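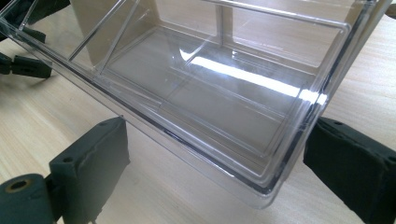
November 1, 2023 – the morning after, and I can't sit still

My feet are wrecked and my ears are still humming and I would do the whole thing again tonight if they let me. I'm writing this at the kitchen counter with cold pizza because if I wait until the weekend I'll lose half of it.

So, the Lantern Crawl. Six stops this year, all on or just off Porkiden Street, and a wristband got you into every one of them for $18. I bought mine back in August, when it seemed like a silly amount of time to hang on to a paper wristband, and then of course I couldn't find it and tore up two drawers before it showed up inside a cookbook.

We started at Drestix because they had free soup until seven. Squash and something smoky, served in coffee cups, and they were not stingy with it. The band was three guys on stools playing old country songs very slowly, which sounds like it would put you to sleep, but it was lovely. I could have stayed an hour. Jo wanted to keep moving, and she was right, because the line at the next place was already down the steps.

The next place was the old bank building, where the swing band was. I have never seen so many people in costume trying to do the same four dance steps. A man dressed as a mailbox danced every single number! He had to turn sideways to get through the door and people clapped for him each time he managed it. I danced with a lobster and with somebody's grandmother, who was much better than me and told me to stop looking at my shoes.

Then out into the cold and up the hill for the Vurkura set. I've been going on about them since spring, so I was nervous on their behalf – you know how it is when you drag friends to see a band. I shouldn't have worried. They opened with the long one, the one with the accordion, and the whole room just went quiet. The new drummer is a huge step up. They played a waltz I'd never heard before and I asked the singer about it at the merch table, and she said they'd only finished it that week. I bought the shirt. I bought the other shirt too. 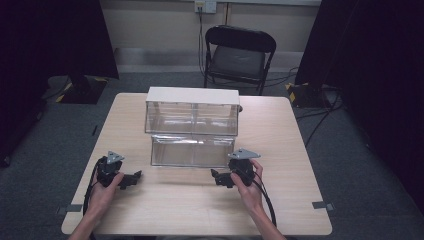

Later, the parade and the rest of it

The parade was late, as ever, and I didn't mind one bit. We got a good spot on the corner by the bakery, which had its window open and was selling cinnamon rolls straight off the rack. Guido Farina was leading the brass band again, in the same silver jacket as last year, walking backward the whole length of the block and never once looking over his shoulder. Behind them came the kids from the middle school with their paper lanterns, fish mostly, plus one enormous snail that took four of them to carry. The snail got the biggest cheer of the night and deserved it.

They read out the wristband count from the back of a truck: 817. Last year it rained and they were happy to get half that. You could tell from the way the guy said it that he'd been waiting all evening to say it.

After that I lost Jo for a while (she was at the taco truck, I should have looked there first) and ended up alone at the gallery stop, where a woman was playing the musical saw next to a table of pumpkin bread. I stood there with a slice in each hand and listened to her do two hymns and a Hawaiian song. I didn't know a saw could be that sad, or that funny. I need to find out her name. The card by the tip jar only said Were, and I can't tell if that's her, the act, or the start of a word somebody never finished.
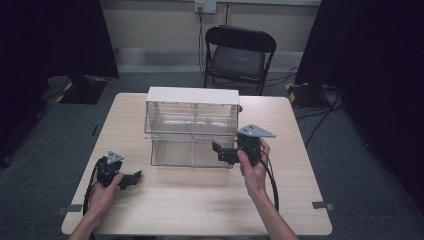
Jo found me there and we made it to the last stop with 30 minutes to spare. It was a DJ in the back of the furniture store, playing nothing but 45s, soul and a bit of surf, with all the couches pushed to the walls. Best floor of the night. We danced until they put the lights on, and then one more after that because he had a record in his hand already and it seemed a shame to waste it.

Walked home instead of waiting for a ride. Somebody had left a lantern fish hanging on the stop sign at our corner, still lit, and I left it there.

Things to remember for next year:
Eat before the soup, then eat the soup.
Put the wristband somewhere normal.
Flat shoes. I say this every time.
Get to the bank early and learn the steps while there's still room to be bad at them.
Skip the cider at stop four, it was all foam.
Bring cash for the saw lady.

Vurkura are playing again at the end of the month, a small show, seated, tickets at the door. I've already texted everyone. Jo says yes if we can get dumplings first, and I'm not going to argue with dumplings. Now I have to find my other glove and go to work.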